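My project is about how long people sit at a table when they eat, and whether the way the table is set has anything to do with it. I picked it because my family finishes dinner in the time it takes most people to find a napkin, and I wanted to know if we're weird (jury's still out).

## What I did

I asked everyone in my year to keep a meal diary for a week in June. You wrote down when you sat down, when you got up, who was there, and what was on the table apart from the food. Cloth, placemats, candles, phones, the mail, whatever. I ended up with 730 meals I could use, from 57 people, and typing them all in took me two whole evenings and most of a bag of pretzels!

I also went back and forth a lot on what counts as a "set" table. My first rule was that every person needed a fork, but that threw out all the soup nights, and Marisol Dvorak pointed out that her family eats with chopsticks half the time. So the rule I went with was: something under the plates, and the utensils put out before anyone sits down. A checkered cloth with a fork by it passes. Grabbing a spoon from the drawer on your way past doesn't.
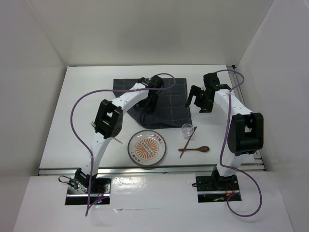
## What I found

Set tables did go with longer meals, but the bigger thing was who was there. People eating alone got up fast no matter what was under the plate (one guy wrote "standing, sink" for five breakfasts in a row). With two or more people, the meals stretched out, and Friday dinners were the longest of all.

Phones were messier than I expected. I figured they'd make meals shorter, but some people stayed put for ages because they were watching something.

## Problems

Everybody knew they were being timed, even if they were the ones doing the timing. My mom started lighting candles. I also forgot to ask about dessert, so I can't tell which meals had it, and I'd really like to fix that if I get to run the diary again in the winter.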